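Hetow Water Safety Fund: Paid Shore Wardens and Volunteer Crew Wanted for the Coming Season

Hallesell Lake and the Kaczmarczyk Channel
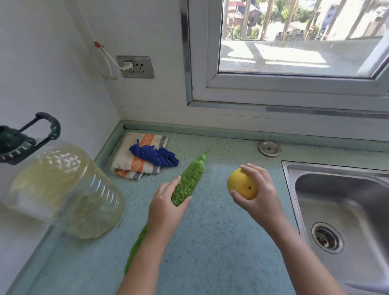

4 min read

The Hetow Water Safety Fund is taking applications for seasonal shore wardens and for volunteer boat crew. The wardens are paid. The boat crew are not, but training, gear and fuel are covered in full.

The Fund was set up by families and boat owners on Hallesell Lake after two bad summers on the water. It pays for life jacket loaner stands at the public ramps, swim lessons for local children, and a safety boat on busy days. Donations from residents and local businesses cover nearly all of it. A county grant pays for the dock space and the radio license.

Shore wardens (4 positions, paid)

Wardens work at the public ramps and the town beach. The job is mostly talking to people. You will check that the loaner stands are stocked, help parents fit life jackets on children, hand out lake maps showing the no-wake zones, and write down anything that needs repair. Wardens have no power to issue tickets and should not act as though they do. If a boater is drunk or reckless, you call it in to the marine patrol and keep people clear of the ramp.

Shifts run from late morning to early evening, with most of the hours on weekends and holidays. Everyone works at least every other Sunday. Pay is hourly, at the county seasonal rate, and you are paid every two weeks.

You need to be at least 18, comfortable standing outside for most of a shift, and able to lift a loaded storage bin. A current first aid and CPR card is required by your first shift. If you don't have one, say so on the application and we will book you into a class at our cost. Spanish is useful at the town beach. You don't have to own a boat or know much about boats.

Volunteer boat crew (7 places)

The safety boat goes out with a crew of three: a skipper, a deckhand and a radio operator. Our skippers are already in place for the season. We are looking for deckhands and radio operators who can give us two days a month from Memorial Day to Labor Day.

Most of what the boat does is tow people with dead engines, pick up drifting kayaks and pass on weather warnings. Crew have also helped the marine patrol on two searches, and you should think about whether you are willing to do that before you apply. Anyone who would rather stay on shore for a search can tell the skipper, and it will not be held against them.

Boat crew must pass a swim test: 200 yards in any stroke, then ten minutes treading water. The test is given at the high school pool. You will also need the state boating safety certificate, a background check and a doctor's note if you have a heart condition, seizures or a recent back injury.

Training

Training takes up 13 sessions for boat crew. Wardens attend the first 4 of these and are paid for them. Sessions start in February, on weekday evenings in the classroom above the Gestbridge marina, and move outdoors once the docks are back in. Topics include cold water shock, radio procedure, line handling, throw bags, towing, and how to get a tired adult over the side of a boat. You may miss two sessions and make them up later. Miss more than that and we will ask you to wait until next year.

Villads Hedegaard runs the training. He also assigns crews, so let him know early about vacations and school schedules.

What your time supports

The Fund raised $4000 at last fall's pancake breakfast, and all of it went toward new children's life jackets for the loaner stands. The jackets only help if they are in good shape and the right size gets onto the right child – that is the main reason we are paying for wardens this year.

How to apply

Pick up a form at the marina office or the Hetow town library. Tell us which role you want, which days you can work, and any certificates you already hold. Give the names of two people who are not relatives and who we can call. Applicants for both roles should fill out one form and check both boxes.

Forms can be left in the Fund's mailbox at the marina office at any hour. Sigrún Bjarnason reads every application and will call you to set up a short interview. Interviews are held in person, and evening times are available – write down the hours that suit you best.

Warden positions are filled as good applicants come in. Boat crew applications close when training begins.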